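Lolumdale Women in Engineering Network
Minutes of the spring meeting of the steering group, April

Present: Ebise Lemma (chair), Amanuel Abera (minutes), representatives of Sumow and the Ritus Trust. Apologies were received from the Iwasaki bursary panel.

1. Minutes of the previous meeting
The minutes were agreed as a correct record. The chair signed them.

2. Return-to-work placements
Ms Lemma reported that Sumow had confirmed 20 paid placements for women returning to technical posts after a career break. Placements will last six months and may be taken part-time. Members asked whether applicants whose qualifications were gained abroad would be considered. The Sumow representative confirmed that they would, subject to the usual checks.
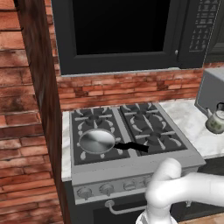
Concern was expressed that the application form still asks for an unbroken employment history. It was agreed that the question be removed before the form is issued.
Action: Mr Abera to send revised wording to Sumow.

3. Childcare grant
The group considered a paper on the grant, at present £500 for each placement. The Ritus Trust is willing to renew its support on the same terms for a further year. Two members asked that payment be made in advance, as several families had found it difficult to wait for a refund. Agreed in principle. The Trust will need to approve the change.
Action: Ms Lemma to write to the Trust.

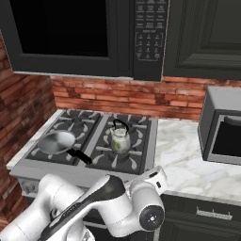
4. School visits
Attendance at the autumn talks was around 60 pupils. The upper school has asked for speakers from civil engineering and materials science. It was noted that the Iwasaki bursary closes before the next round of talks and that leaflets should go to schools early.
Action: Mr Abera to circulate leaflets.

5. Pay reporting
Deferred. The draft guidance for local employers was not ready.

6. Any other business
The chair asked that papers reach members at least one week before each meeting.

The meeting closed at 4.15 pm.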